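Print this page | E-mail this page

Vultex Chore Pack for single-arm cells
April 2025 - by Kanako Onishi

The Vultex Chore Pack is a set of practice tasks and grip settings for workshops and homes that already have an arm and want to know what it can be trusted with. It is sold by Clukum from our Prandport office. There is no hardware in the box. You get the task files, a simulator licence for one seat and a printed setup guide.

The question we are asked most is whether a machine can do the tidying yet. Our answer is that it can do parts of it. Picking up one item at a time is in fair shape. Sorting a full worktop, with things leaning on each other, is still slow and needs someone nearby. Folding cloth is not in this release.

The pack has 166 tasks in eight groups: bottles, boxes, tins, cutlery, small tools, lids, shelves and bins. Each one is run in simulation first, and we suggest you do the same before you let the arm near anything that breaks. The bottle group is the one most buyers start with. It uses a squat bottle with a black cap and a red label, and a Franka arm with a parallel gripper.
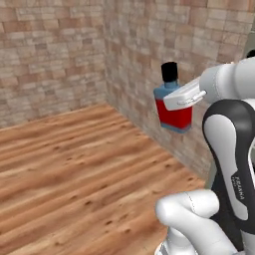 Kaede Chiba wrote to us that lifting a bottle was never the hard part in her kitchen, and that she would pay for the pack the day it could put one back in a crowded cupboard without knocking over the vinegar. She added that her arm is left switched off most evenings and she clears up by hand, as it is quicker.

We think that is a fair complaint. The shelf group has 'put back' tasks, but they assume a clear gap on both sides of the item. A tighter version, called Kawaguchi after the test kitchen it was planned in, is due in September. Owners of the present pack will get it free.

Grip settings

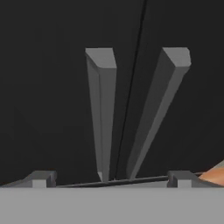 Grip width is the setting that causes most of the support calls we get. People set it for the widest thing they own and then wonder why a teaspoon slips. Set it for each group and save it under the group name. When you check it in the simulator, use a close view over the gripper body with both fingers showing up to their tips, where you can see how far they have spread, and leave the wide room view for checking the path of the arm.

What you need

- An arm with a two-finger parallel gripper
- A desktop computer that can run the simulator
- A clear floor area with no pets or children in reach

Order code 437. Extra seats are order code 227 - please quote the name on your first licence.

Contact Clukum, Prandport | Copyright Clukum | Back to top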